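Bulberg Neighbors Can Now Share a Fridge, and Supper, All Week Long

BULBERG, 18 October 2021 - The Duditz Food Share is happy to announce that its weekly produce program is growing from one evening to five days a week, thanks to a generous gift from Gomar, the family grocery business that has been part of so many Bulberg kitchens over the years.

The program began in May with a few boxes of squash, a borrowed cooler and a great deal of hope, and it has since grown to serve 785 households. Gomar's gift will pay for fresh fruit, vegetables, eggs and milk through the winter, and for a second delivery route out to the Ñahui neighborhood, where 26 families have been on our waiting list (we are so sorry it took this long, and so glad to be calling you at last!).

"My grandmother never let anyone leave her house without an apple in each pocket, and I suppose I've been trying to live up to her ever since," said Gemma Dobson, director of the Duditz Food Share. "When Gomar called, I had to sit down on the back steps for a minute."

Jhonatan Muñoz, store manager at Gomar, said his staff had been asking for a way to help close to home. "We see these folks every week, and we know their kids," he said. "It felt like the natural thing to do."

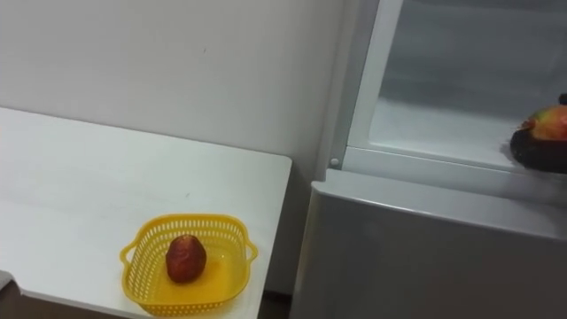
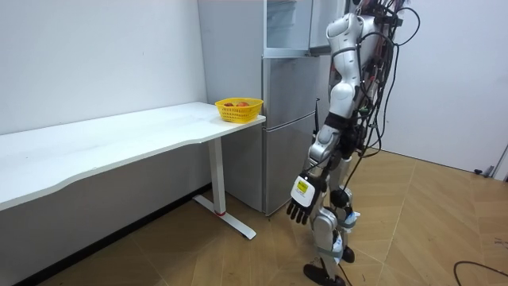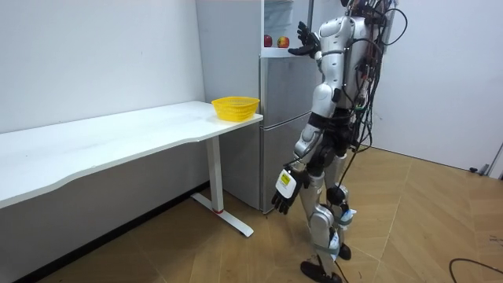
Pickup hours will be 3 to 6:30 p.m., Monday through Friday, and you don't need to sign up, show any papers or explain yourself to anyone. Please bring a bag if you have one. Gardeners with extra greens or late tomatoes are welcome to drop them off any morning, and drivers for the Ñahui route are still very much needed, even for a single afternoon a month.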